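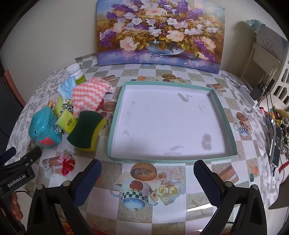
Why would anyone wipe down a tray before wiping down the table it's sitting on? That came from the back row when I gave this talk at Drimunico in January, and I've opened with it ever since. I got halfway through an answer about crumbs and then had to stop, as I'd never really thought about it.

My answer now, for what it's worth: the tray is your parking spot. Get it clean first and you've got one good surface to put things on while you deal with the rest. Do the table first and you end up with clean oilcloth and a grubby tray sitting on top of it. (Pause here, somebody always disagrees.)

OK, so the talk is called The Table That Does Everything. Mine does breakfast, mending, phone charging, craft, wrapping and a fair bit of dumping. If you live in a small place yours probably does too. I'm not going to tell you to buy a second table!

Marks on white trays. I get more questions about these than anything else. Start with warm water and a drop of dish soap, on the yellow side of the sponge. Leave it five minutes, go and do something else. If the mark's still there, bicarb made into a paste and a soft cloth. Keep the green scouring side off plastic, please – you'll dull the finish and then every bit of tea for the rest of its life will find that patch. Some greys won't shift at all, and I've made my peace with mine.

Oilcloth. Wipe along the length, don't scrub in circles, dry it straight after. A busy print hides an awful lot, so run your hand flat over it before you call it done. Your palm will find the jam. I bought mine off the roll at Mellier and they cut it 12 centimetres too long on purpose, for the overhang. Do ask for that.

Next bit is the small stuff. Hair ties, chargers, tissues, the packet of something you meant to take upstairs. I tried a big basket and it just turned into a deeper mess. What works for me is one little lidded tub per kind of thing, and when the tub won't close, something goes. Ask the room what's on their table right now. Give them a minute, they enjoy this part and it gets loud.
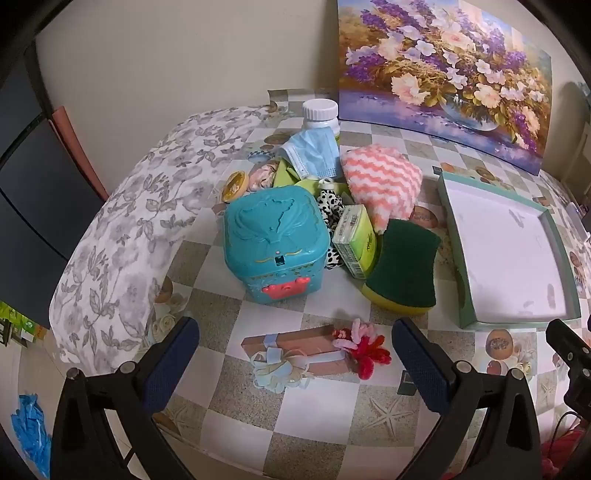
Wrapping is the job that takes over my table the worst, and I do most of mine on a Saturday morning with the radio going. Ribbon in particular. It slides, it rolls off the edge, it picks up every crumb going. So the rule at my place is nothing wet on the table once the ribbon's out, and the sponge goes to the back. Long thin boxes are the fiddly ones. I like the bow down towards one end, big and floppy, with something homemade at the other, and a pipe-cleaner flower like the red and pink one on this box does the trick nicely. Don't stack anything on top of it, obviously. Pipe cleaners squash.

If there's time, mention ribbon storage. I wind mine on old Pronine spools and pin the end. If we're running late, skip straight to questions.

Handouts are by the door, I've printed 151 so please take one for a neighbour. The tray-cleaning page is on the back.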